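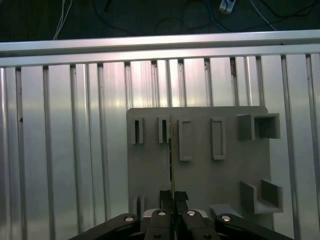

Cuvus mounting plate, ribbed aluminum and rail behind it. Illumholm, spring.

Progress report to the Koller fund
Project: Cuvus mounting plate
Submitted 2021-03-24 by Tudor Grecu

We have a lot to tell you this time, and most of it is good! When we last wrote, in November, the plate was still mostly drawings and a long argument over where the sockets should go. Now we have a real gray plate to handle and put up against the aluminum, and the whole group works differently because of it. People pick it up, turn it over, and start talking about clips.

The layout is settled. We went through 13 versions on paper before we agreed, and I'm very happy with where we ended up. The two square sockets stay hollow with raised walls, the long tabs lie parallel to each other, and the big bracket block keeps its square opening (I fought for that one, and so did the people who have to thread things through it). The small clips have moved out toward the edge, where a fingertip can get at them without knocking the tabs.

The aluminum was a great choice and I want to thank you for agreeing to the change of budget line. The ribs give us straight lines to set the plate against, and we can shift it over and start again in no time. Glare is the one complaint. The metal throws back a lot of light, so we are trying softer lamps before we spend anything on a coating.

Spending: more than 3,000 of the grant has gone to molding and metal. Itel delivered two weeks behind schedule, which pushed the fit checks into this month, but they didn't charge us for the second set of clips. The itemized sheet is attached as before.

We have also started looking at how the plate and a circuit board strip go together. I had expected this to be the dull part of the spring, and it's the part I look forward to most.
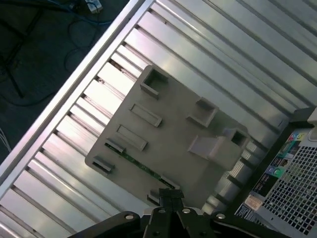
Hannelore Hämmerli would like the clips a little stiffer before we order more, and she wrote back the same day to say that the tabs can wait but the clips can't: "Get someone with cold hands to try them. If they can open every clip, go ahead."

I think she's right, and we've moved the clip trials to the front of the list. After that come the fit checks on the sockets and a decision on the lamps.

One request: we'd like to carry the unspent travel money over to molding. Could you let us know by the end of next month whether that needs a new form?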